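How a Quilt Keeps You Warm

A quilt does not make heat. Your body makes the heat, and the quilt slows down its escape. To see how this works, it helps to know what a quilt is made of.

A quilt has three layers. The top layer is the part with the pattern. The bottom layer is called the backing. Between them is a soft, fluffy layer called batting. Batting can be cotton, wool, or a fiber made in a factory, such as polyester. 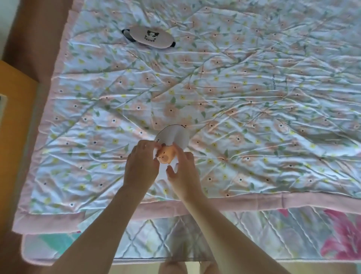

Batting is mostly air. Its fibers cross each other in every direction and leave tiny gaps. Air in a small gap cannot move very far, and air that stays still carries heat slowly. A material that slows heat down is called an insulator.

When you get into bed, the quilt may feel cool. Your skin is warmer than the fabric, so heat moves from you into the cloth. After a few minutes the air next to your body has warmed up. Heat then leaves you more slowly, and you feel comfortable.

What the stitches do

Without stitches, the batting would slide around and form lumps. Some parts of the quilt would be thick and others would have almost no filling. Lines of stitching go through all three layers and hold them together. The stitches also press the batting flat, so a quilt is thinner along each line. 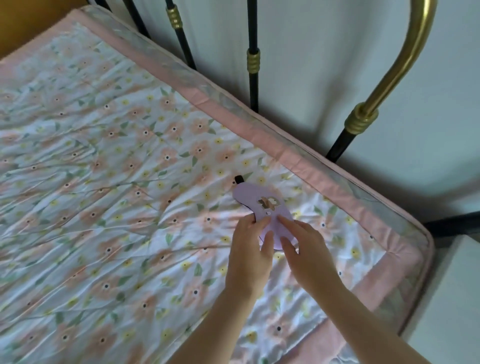
The outside edge needs special care. Cut cloth can fray, meaning that its threads come loose. On many quilts a strip of fabric called binding is folded over the edge and sewn down on both sides.

Try it yourself

You need 2 jars with lids, warm tap water, a thick towel, and a thermometer. Ask an adult to help.

Fill both jars with the same amount of warm water. Measure the temperature in each one and write it down. Close the lids and wrap one jar in the towel. Wait half an hour, then measure again. Compare how many degrees each jar has lost.

Words to know

Backing: the bottom layer of a quilt.
Batting: the filling in the middle.
Binding: the strip that covers the edge.
Insulator: a material that slows down heat.

Text by Judite Mota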